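Slide 1 – Choosing colours for a small flat

Thanks for having me. I'm Mansa Yakubu. Ewan Aitken was down to give this with me but he's on site at Ulus, so any questions about the plastering I'll pass on to him.

Start with a show of hands: who has bought a tester pot and regretted it? Let people answer.

Main point is that paint changes with the light in the room. A white that looks clean in the shop can go grey by teatime. In the Kovberg flat we painted test patches on all four walls of the living room and looked at them at breakfast, at noon and with the lamps on.

Slide 2 – Pale next to dark
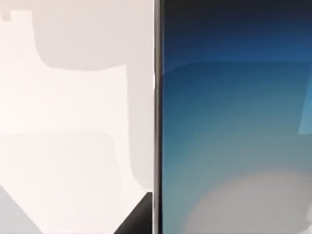
Most people are nervous of a dark wall. My advice is to pick one, usually the wall you see last as you walk in, and keep the others pale. Do the dark wall second. Let the pale coat dry overnight before you put tape anywhere near it – Ewan will tell you about the time we didn't.

Mention cost here. Paint and sundries at Kovberg came to £463, including filler and three decent brushes. Someone always asks about trade paint. Yes, we use it, mostly for hallways.

Slide 3 – Wood and warmth

If a room feels cold after painting, look at the wood before you repaint. Honey and tan tones warm up a grey-blue. Very red woods are harder to place. The Raju house had a red floor and we changed the wall colour twice before giving up and buying a rug.

Ask who has wood they're stuck with. Take two or three answers, no more, we ran over last time.
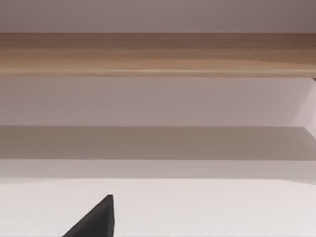
Slide 4 – Before you buy

Measure the walls and take off the doors and windows. Write the batch number down. Handouts are by the door, and the Vurkov talk starts in here on Thursday at the same time.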